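Recording Pick-and-Place Demonstrations for the Class Project
Posted by Kazimír Rusnák
Updated November 10, 2020

This page covers the second part of the manipulation project, recording demonstrations with the arm. It assumes your team has finished the calibration exercise from July and has a working login on the lab machine. The name of the class workspace is Buzatu. The recorder is called Finer.

Step 1. Start the software

Log in, open a terminal, and start the arm driver first. Wait for the ready message. Then start Finer. If Finer is started first it will open without a joint stream, and the files it writes will have no positions in them. The recorder does not warn you about this. Check that the joint values on the status line change when you move the arm by hand.

Set the port to 2042. Leave the other network settings alone.

Step 2. Lay out the table
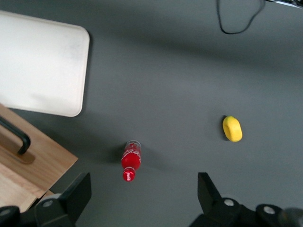
Object spacing matters more than object choice. Leave enough bare table around each item for both fingers to come down without touching anything else. The bottle and the yellow object have clear gray surface between them, and that is about as close as two targets should be on a first attempt. Keep the tray to one side. A bottle lying down should be grasped across its body, away from the cap, with the fingers on opposite sides of the label.

Before each recording, open the gripper fully and check that both fingertips show in the wrist view. If only one does, the camera mount has turned and must be reset.

Step 3. Record an episode

Press R to start and S to stop. Move the arm at a steady speed. Long pauses are the most common fault in student recordings, and the training script treats them as part of the task.

An episode has these stages:

Start from the home pose with the gripper open.
Approach from above until the fingers are level with the target.
Close, wait for the force reading to settle, and lift.
Move to the goal position, lower, and release.
Return to the home pose, then stop the recording.

Change the layout a little between episodes. Turn the bottle or shift one object by a few inches. If every episode begins from the same layout, the policy will learn the path and ignore the camera.

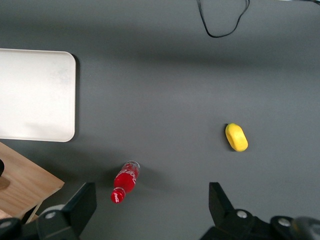

Bottle on its side at an angle, yellow object to the right.

Discard any episode in which you bumped an object before grasping it. Press D within 7 seconds of stopping. After that the file is written and has to be removed by hand from the Buzatu folder.

Step 4. Upright objects

Tall boxes need a separate set. They tip easily, so approach low and from the side, and close at half speed. Set the grip limit to 2 in the Finer settings panel before you begin. The default is meant for rigid parts and will crush thin cardboard.
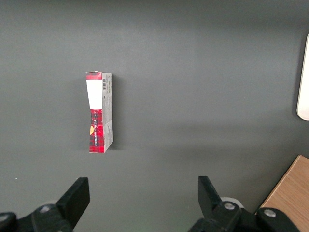

After the lift, hold the arm still for a moment before moving sideways. A box gripped near its base will swing, and the swing shows up as noise in the wrist data. Gripping slightly above the middle reduces it. Put the limit back to the default when the set is complete.

Step 5. Check and submit

Run the check script on your folder. It lists files with missing joint data, dropped images, or no release at the end. The class set from last term held 726 episodes after checking, and most of the rejected ones failed on the last item.

Copy the checked folder to the Clolotel share under your team name. Do not rename individual files, as the loader reads the episode order from them. Park the arm in the home pose and stop the driver before you log out.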